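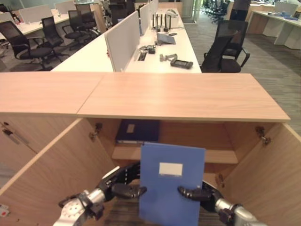 4 de abril. Zakeo, tarea del armario, segunda ronda con el modelo nuevo. Objetivo de hoy: ver si la política sin señal de fase sabe en qué momento está, o si va a ciegas. Resumen rápido, antes de que se me olvide: sabe cuando tiene la puerta en la mano, y se pierde cuando tiene la carpeta. Con la azul cogida por los dos lados, una mano en cada canto, y las dos puertas ya abiertas, el borde de abajo de la carpeta se sale de la imagen de cabeza. O sea que el modelo no ve justo la parte que tiene que pasar por encima de la balda. Lo sospechábamos Catrin y yo desde la semana pasada pero no lo habíamos mirado en serio.

Configuración. Demos: 648 episodios limpios, teleoperados, los de Gladys más los de Iolo. Los de marzo fuera, que tenían el desfase entre mano y cámara. Entrada: imagen de cabeza + posiciones articulares de brazos y manos. Sin táctil. Horizonte de acción igual que en la ronda uno, no he tocado nada ahí. Lo único que cambia es el muestreo: antes uniforme sobre todo el episodio, ahora con peso en las transiciones (soltar puerta / ir a por carpeta, agarre bimanual / inserción). Los pesos salen del script de Meinir, versión Sikari, la que detecta cambios en la apertura de los dedos. Ojo, el script marca como transición cualquier temblor del pulgar. Le he puesto un filtro de 300 ms y se queda tranquilo. Falta comprobar que no se come las transiciones cortas de verdad.

Lo de la puerta. Va bien. El agarre por el canto exterior sale estable y el brazo izquierdo sigue el arco sin tirar del armario. En la ronda uno el codo se quedaba bloqueado al final y la mano acababa resbalando por la madera. Ahora no lo he visto, aunque tampoco he forzado posiciones raras de la base. Iolo dice que es por los pesos nuevos, yo creo que es por quitar los episodios de marzo. Habría que separar las dos cosas - entrenar una con pesos y datos viejos, otra sin pesos y datos limpios. Apuntado para el clúster, job 1585, lo lanza Gwion esta noche si Hopkin tiene hueco.
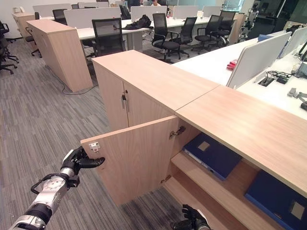

Sobre la mano derecha durante la apertura: se queda quieta delante del armario en casi todas las demos de Gladys, y en las de Iolo va bajando poco a poco hacia la balda. El modelo hace una mezcla fea de las dos, arranca a bajar, para, vuelve a subir un poco. No rompe nada pero mete ruido en la transición siguiente, y el detector lo marca como cambio de fase cuando no lo es. Opciones:
- pedir a los dos que tengan la derecha quieta hasta soltar la puerta (fácil, pero hay que regrabar)
- condicionar por operador (feo, luego en ejecución qué le pongo)
- enmascarar la pérdida del brazo derecho mientras la izquierda tiene la puerta
Pruebo la tercera primero. Catrin no está convencida, dice que la derecha acabará en cualquier sitio al llegar a la carpeta. Puede ser. Si pasa, la máscara con peso bajo en vez de cero.

Inserción. Aquí el problema de verdad. Los fallos que he visto son casi todos del mismo tipo: la carpeta llega a la altura buena, el robot avanza, y el canto de abajo pega con la balda. Luego insiste. No retrocede nunca, en las demos no hay ni un retroceso, los teleoperadores lo hacen bien a la primera o descartan el episodio. Culpa nuestra. Otro fallo menos frecuente: entra inclinada y empuja la que ya está tumbada dentro, que se desplaza hacia el fondo. Ese lo cuento como fallo aunque la carpeta quede dentro, para no liarnos luego con los números.

Prueba de la señal de fase: he congelado el codificador y entrenado una sonda lineal de 2 capas (bueno, entonces no es lineal, ya lo sé, lo cambio) para predecir la fase a partir de las características. Fase de puerta: se lee perfectamente. Agarre frente a inserción: se confunden. Tiene sentido, la imagen es casi igual, carpeta grande en medio, armario abierto detras. Lo que distingue una de otra es la distancia a la balda y eso en 2D con la carpeta delante se ve fatal. Las articulares deberían ayudar pero el modelo parece ignorarlas. Mirar gradiente respecto a la propiocepción, Meinir tiene el código de cuando lo hizo para Zollbridge.

Cosas prácticas:
- la tercera tanda se grabó con la cabeza un poco más alta, preguntar a Iolo si lo cambió él
- el pulgar izquierdo tarda en abrir al soltar el canto, mirar corriente
- renombrar los episodios de Gladys, hay dos carpetas (de disco) con el mismo nombre y ya casi borro una
- cerrar las puertas entre episodio y episodio, en algunos arranca con una medio abierta y esos no se pueden comparar

Pendiente para mañana: grabar episodios de recuperación. Empezar con la carpeta ya tocando la balda, retroceder, subir, entrar. Gladys se apunta. Y probar a bajar el ángulo de la cabeza al coger la carpeta, aunque eso cambia la distribución de todo lo demás y me da pereza mezclar dos cosas otra vez. Primero recuperacion, cabeza después.

Los vídeos de los fallos los subo al servidor esta tarde, en la ruta de Zakeo. Gwion, no lances el job hasta que te pase la lista de episodios buena, la que tienes lleva duplicados.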